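# About Bradach

We write the house rules for two-arm robot benches. Small ones – tabletop size, the kind that ends up in a corner of a shop or a school lab with people walking past all day. Then we work by those rules ourselves, which is how most of the bad ones get found and thrown out.

Started by Tamunoemi Lawal and Nazmiye Ağca. Tamunoemi came from machine safety, Nazmiye from teaching. First version was two pages stapled together. Current one is 36 pages and we'd like it shorter.

## What we do

- Bench rules, written in plain words, for labs and schools
- Site visits, with a written report after
- Operator training, small groups only
- A free checklist, no sign-up

Most of our days are bench days. Pick a task, write down how it should go, run it, fix the writing. Bottles in a basket is an old favorite. Easy to set up again, easy to judge, and it shows up sloppy rules fast.
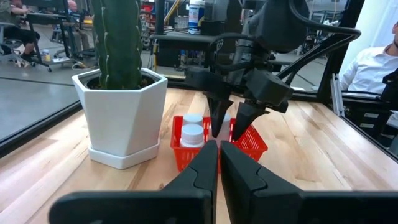 The rule we get asked about most is the shared space one. Two arms, one work area, so who goes first? Ours says one arm works, the other holds still at its waiting spot, and the operator calls the change out loud. Out loud matters. People feel silly doing it for a day and then they stop noticing.

Second most asked – how many runs before a task counts as "ready." We say 50 in a row with the same written steps. Change a step, start over from one. Bülent Coşkun argued for a lower number for most of a year and lost. He now runs the training days and defends 50 harder than anyone.

## Rules we hold ourselves to

Short list, the full text is in the handbook.

1. Stop button within reach of whoever is running the bench. Reach means sitting down, not standing up and leaning.
2. Hands stay out while the arms have power. No quick fixes. If a bottle tips, stop first, then pick it up.
3. Floor lines mean something. If you tape a line, write down what it's for. If you can't, pull it up.
4. Cables get checked at the wrist before every session, through the full range of movement.
5. Same layout every time, unless changing it is the test. Layout sheet gets updated before the run and not after.
6. Every stop goes in the log, even the boring ones. Specially the boring ones.
7. Anyone can call a stop. Visitors too.

Rule 6 is Divina Talavera's. She keeps the log and reads all of it. Entry 999 was hers as well, a dropped cap, and she bought the office lunch for it.

Rule 5 causes the most complaints. It's slow, yes. But a layout sheet is the only way to compare this month's runs with last month's, and we've had to throw away good work over a pot moved a hand's width.
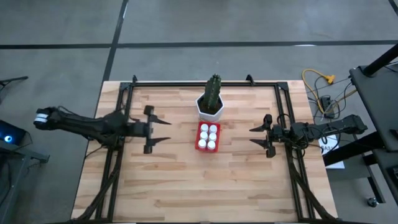

*Bench layout with cactus and bottle tray, both grippers open.*

## Who we work with

Fistano and Prisetti use our handbook on their training benches. Kılıçarslan took the checklist and translated it for their own staff, then sent back a page of corrections, most of them fair. We don't sell arms or grippers and don't take a fee from anyone who does. Asked often, so it's here.

Bülent Gündoğdu handles visits and quotes. (Yes, two Bülents. Put the last name in your email please, it saves a day.)

## What's new

Handbook revised September 2020. Main changes – waiting spots now have their own section, the wrist cable check moved to the front, and the visitor page is rewritten so you can read it while standing at the door. The old August draft had a mistake in the restart steps, please bin any copies you printed.

The checklist has passed 2,000 downloads. If you're using it and somthing in it doesn't work on your bench, tell us which line and what happened. We answer everything, though not always fast.

## Visiting

By appointment. Closed shoes, hair tied back, no bags near the bench. Whoever is on shift will walk you through the stop procedure before anything gets switched on, and will ask you to do it once yourself.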